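The glassware bench that runs past closing time

By 3 in the afternoon the filling bench at Pluduvico used to be the quietest spot in the building. Two technicians sat side by side, opening flasks, closing flasks, writing numbers on a sheet. The company prepares small reference samples for water testing, almost 500 in a busy week, and each one has to be stoppered.

Since July a robotic hand supplied by Goteck has taken over part of that job. It is slow. A technician closes a flask in a couple of seconds, while the hand lines up, waits and lines up again.
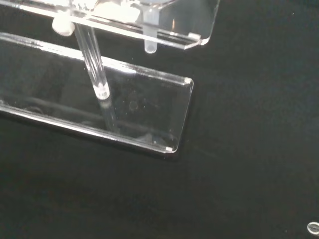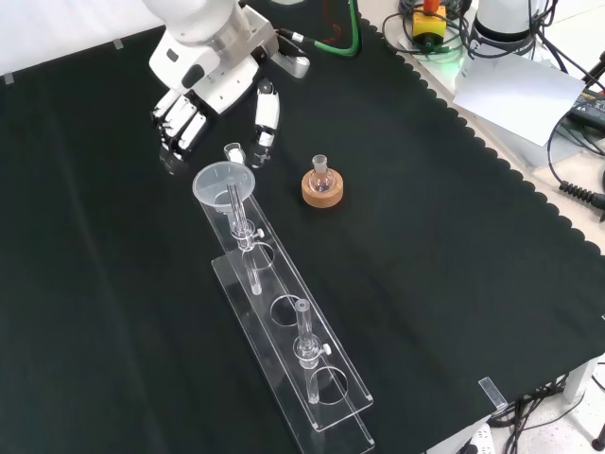 WORK & TECHNOLOGY

The slowness matters less than the staff expected, as the hand keeps going after they leave. The shift at the bench has been cut from 8 hours to five, and the other three go to checking results and talking to customers – work that used to pile up until Friday.

Opinions at the bench differ. One technician, with the company for most of her career, says her wrists have stopped hurting. A younger colleague misses the rhythm of the old job and finds the new one heavier on the head. Both got a small raise when their job titles changed, and neither has been asked to leave.

Smaller labs are watching. Fostivine, which does similar work across town, has put off buying a hand of its own until it sees a full year of breakage figures. Pluduvico plans to add a second bench in the spring and is keeping both technicians on to set it up.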